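Dec 9, 2021
Dunmore bay, tabletop set, Sutinar collection

Carried on with the mixed-object list. Target for this block is 362 accepted episodes across the set; 70 logged before lunch, all teleoperated, no scripted motion. Keith Goodall on the controls, me on labels and resets.

Changes from the September protocol:
Grid cloth stays on. The Biltholm group found the lines useful for checking resets by eye, and the policy should see them in every episode anyway. Do not iron out or swap the cloth mid-block.
Object layout is re-scattered every 5 episodes, not every episode. Log the layout number in the second column.
Soft items (bear, tennis ball, foam-type cube) are kept in with the rigid ones. Last block had them in separate runs and the grasp force distribution came out in two lumps.

Rejected 2 episodes. One was a dropped frame burst on the head camera, the other a wrong prompt string (said "disc", target was the grapes). Both left on disk with the reject flag set. Please don't delete rejects, Civden want them for the failure classifier.

Approach to the flat red item in the grey frame is still the slow one. It sits low, so the fingers have to come in from the side and close near the cloth. Keith tends to hover before committing.

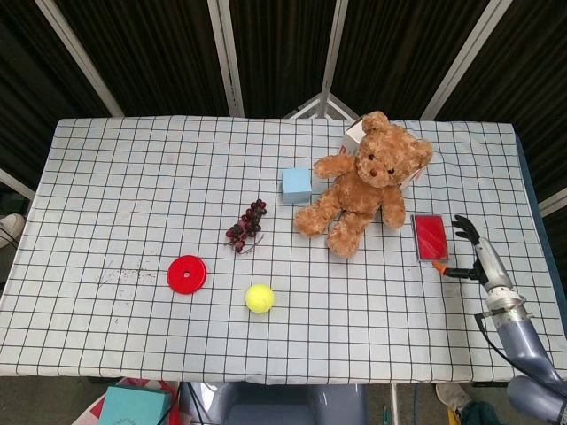
The pause shows up in the joint traces as a flat section ahead of closure. Trimming it in post would hide a real feature of the demonstrations, so for now I'm leaving it in and adding a hover tag at the start of the flat. If the trained policy stalls in the same spot we'll know where it learned it.

To do:
Check clock offset between wrist and head streams before the next block.
Write the hover tag into the labelling sheet.
Ask Civden whether they want partly hidden objects labelled as visible. Current rule is yes if the operator can name it.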